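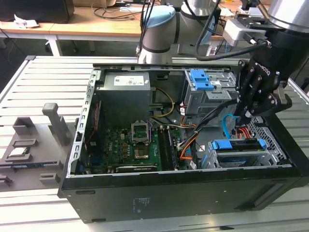
A three-finger gripper over an open desktop computer on the disassembly bench at Risbridge. The processor socket stands open at the center of the board.

Teaching a Planner to Change Its Mind

Software that takes computers apart has to cope with a basic difficulty: no two of them arrive in the same condition. A drive may be missing. A screw may have been replaced with one of another size. Cables that the maker tied back neatly may have been pushed across the board by a repair shop ten years ago.

The disassembly program at Risbridge was set up to deal with that disorder in code. Its director, Mechthild Ammann, describes the mechanical side of the work as largely settled. "The arm can reach every part we ask it to reach," she said. "Our budget goes into deciding which part to ask for next."

The decisions are made by a planner called Datmont. Earlier systems in the laboratory worked from a fixed list of steps for each computer model. When a step failed, the list stopped and a technician was called. Datmont keeps a graph of the parts it believes are present and of what blocks what. A loop of cable lying over a drive bay is recorded as an obstacle to the bay. If the cable is moved and the bay is still blocked, the graph is corrected and a new order of work is computed, usually in less than 300 milliseconds.

Lingyun Peng leads the perception group, which supplies the graph. Her team labeled 4000 views of open computer cases and found that rigid parts gave little trouble. Power supplies, memory slots and drive cages are recognized dependably, even in models the software has not met before. Cables remain the weak point. They bend, cross and vanish behind one another, and their color says little about where they lead.

The group no longer tries to trace each cable from end to end. The software estimates where a bundle can be held and how far it is likely to move, and reports how confident it is in both figures. Below a set level of confidence, the planner must choose a different action or take another look.

Gion Mayrhofer, who maintains the control software, considers that rule the most useful change made since March. The controller accepts a motion only with a force limit attached, and a motion that meets more resistance than expected is ended and reported back as new information. Under the older code, the same event was logged as a fault.

The program's next review will consider a set of 60 machines chosen for their poor condition. Lilla Orbán, who prepared the set, has asked that the planner be scored on the steps it declines as well as on those it completes. A refusal with a correct reason attached will count in its favor. Reto Koller will publish the scoring code together with the results.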